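Fondant sweating in the fridge, is it just me?
Cakes and Decorating > Help and Troubleshooting
4 replies

marzipanmum
Hi all, long time reader, don't post much. I've got a two-tier birthday cake due in May for my niece, vanilla mud on the bottom and caramel on top, covered in Zoubi white fondant with little gum paste gumleaves. My practice run went into the fridge overnight and came out shiny and sticky, and the colour from the leaves bled all down one side! I was nearly in tears. It's for around 30 people, so I really don't want to be mucking about with it on the morning. Do you fridge yours or leave it out? Ganache underneath, if that matters.
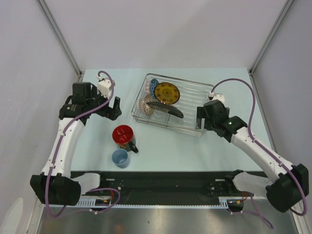
The blue table, two arms at the front

Redalthorpe_Bakes
Leave it out! I never put a fondant cake in the fridge, ever. Ganache is fine on the bench for a couple of days as long as your kitchen isn't roasting. Box it in cardboard (plain cardboard, none of those plastic tubs, they hold the damp in) and pop it in the coolest room you've got. Mine go in the spare room with the curtains drawn.

icingontop
Gotta disagree with Redalthorpe here. I'm up north and it was 26 in my kitchen at breakfast time, so "coolest room" is a bit of a laugh. I fridge every single one. The trick is taping up the box properly, then leaving it shut on the bench when it comes out until it's back to room temp. All the condensation ends up on the box. If you open it early to have a squiz, that's when you get the sweats. And if it does go shiny, DON'T touch it, just point a fan at it and walk away.

marzipanmum
Oh no, I had mine on a board with nothing over it at all, and then I dabbed it with paper towel. So that's two things wrong, haha. What about the leaves though? I used Flerkitz gel in the green and I'm wondering if that's half the problem.

Redalthorpe_Bakes
Could well be, dark greens are shockers for bleeding. Colour the gum paste the day before so it settles, dry the leaves right out on some foam, and stick them on as late as you can. I dust mine with petal dust over a paler green so there's less gel in there to begin with. Happy to agree to disagree on the fridge, but I'd still want to know what Zoubi is like in the cold. I swapped to Erum because Zoubi went tacky on me even on the bench.

icingontop
Never had a drama with Zoubi, and I find Erum cracks on the corners unless you knead a bit of shortening through it. Depends on your hands, I reckon. Mine run hot. Marzipanmum, if you've got offcuts left, cover a couple of cupcakes, box one up in the fridge and leave the other out, and see how each looks in your own kitchen. 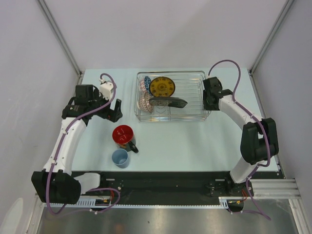
More threads in Help and Troubleshooting
Caramel mud sinking in the middle, help!
How long do gum paste flowers keep?
Sharp edges on ganache, what scraper do you use?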